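Trurneswood laundry room, June check
Checked by Yayra Lamptey, room 18

Walkways clear: yes
Washer hoses: no leaks
Dryer lint filter: cleaned
Baskets, handles and rims: one cracked, thrown out

Comment: the new baskets hold up fine. Keep socks on top of the folded cloths so they get paired first.

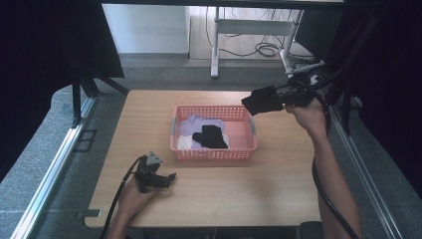 Detergent shelf: loose bracket on the left, reported to Ursina Eder. Nothing heavy up there until it is fixed.

Fire extinguisher: tag OK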